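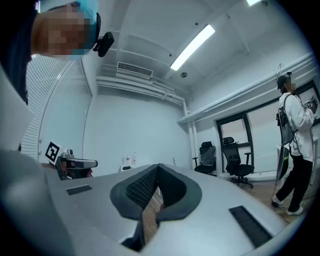 Wakmont begins second stage of household handling data project

The Wakmont research centre has begun the second stage of its household handling project, in which staff gather demonstrations of everyday manual tasks for use in training a robot control system. The work is carried out with hand-held grippers, so that the movements recorded come directly from people and no robot arm is needed during collection.

The first stage, completed in November, produced 336 accepted recordings. The second stage is intended to widen the range of tasks and to include more work done away from a table, such as opening cupboards, moving small items between shelves and putting things back where they belong.

Seija Ikonen, who leads the project, said that variety would be given priority over volume.

"A system that has seen one cup lifted in one way learns very little about cups," she said. "We are asking our operators to work at their own pace and to approach each task as they would at home. Small differences between people are of great value to us."

Operators complete a short period of practice before their recordings are added to the collection. Each session lasts up to 100 minutes, including breaks. Recordings are then checked by a reviewer who did not take part in the session, and those with missing or unclear footage are set aside.

Aleksi Kallio, who is responsible for the review process, said that attempts in which an object is dropped and picked up again are kept and labelled separately. The centre plans to study whether such examples help the system to recover from its own mistakes.

The software used to sort and label the recordings, Praneo, was developed at the centre and has been updated for the new stage. Written guidance for operators has also been revised following comments received during the first stage.

Seven task groups are planned. Enquiries about taking part as an operator should be addressed to Lempi Honkanen at the project office.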